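Wragg Documentary Viewing Set

Item 304. Issued by Zomik Home Video, Camville.

The Wragg Viewing Set contains all three parts of the courtroom documentary The Brandley Trial on disc, with a printed guide to the hearings.

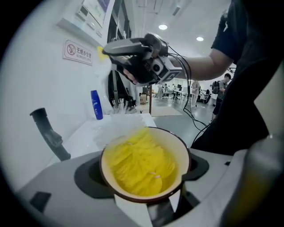

The set is intended for home viewing and for discussion groups of up to 100 people. Each part closes with a pause card, allowing the host to stop for refreshments. A cream-colored bowl with a thin dark brown rim is suitable for shared snacks and is not supplied with the set.

The guide was prepared by Zofia Gajewski and reprints over 600 lines of trial testimony.

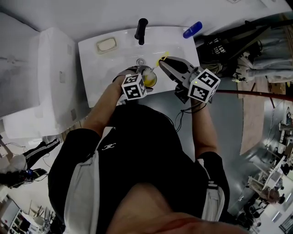 Passages are arranged in the order in which they are heard on screen. Orders placed now will ship in May.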